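Handling Demonstrator, Packing Cell (part-time, fixed term)
Flivow Fulfilment, Kemby site
Reports to: Jacqueline Poulain, Automation Lead

Background
Flivow packs mixed snack and gift orders by hand. From March the Kemby site will begin moving part of this work to Cellia, a two-arm packing cell. Cellia learns from recorded demonstrations of people packing with hand-held grippers, so the quality of the recordings sets the limit on what the cell can do. We are recruiting 4 demonstrators, with preference given to current packers.

The work
Demonstrators use a pair of hand-held two-finger grippers to pick up packaged goods and place them in open cartons. Items vary in stiffness, size and surface, and the grip has to be adjusted to suit. Each session lasts 40 minutes and is followed by a 30-minute break away from the station. You will also label failed grasps, note damaged packaging and reset the layout between runs.

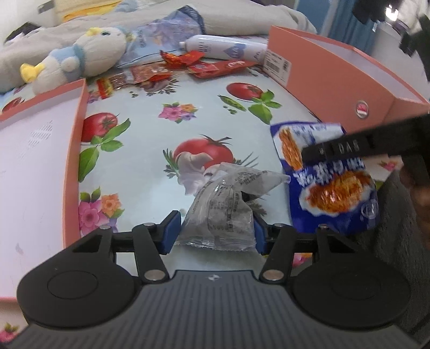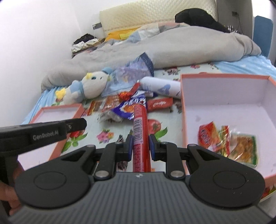 Snack packaging, open pink boxes and the gripper.

Will the packing cell replace the people now on the line?
Current packers keep their positions and their hours for the length of the trial. The cell will take over repeat orders on one line, and the packers on that line will move to exceptions, fragile goods and cell supervision – the last of these is a new classification with its own pay point. Any change after the trial goes through the consultation clause in the site agreement.

Requirements
Steady use of both hands for the full session. Previous packing, assembly or bench work is an advantage. No programming knowledge is needed. Applicants with a history of wrist or forearm strain should discuss this with us before applying; modified session lengths are available.

Conditions
Day shift, with paid training on the Bucur labelling software. Recordings are used for training the cell and are not used to assess individual speed or performance. Demonstrators may ask for any run to be deleted before the end of the shift.

To apply
Send a one-page summary of your work history to Jacqueline Poulain, quoting position 3790. Current employees can apply through their team leader and do not need to supply references. Shortlisted applicants will be asked to complete a short trial with the grippers, paid at the ordinary hourly rate and organised to fit around existing shifts.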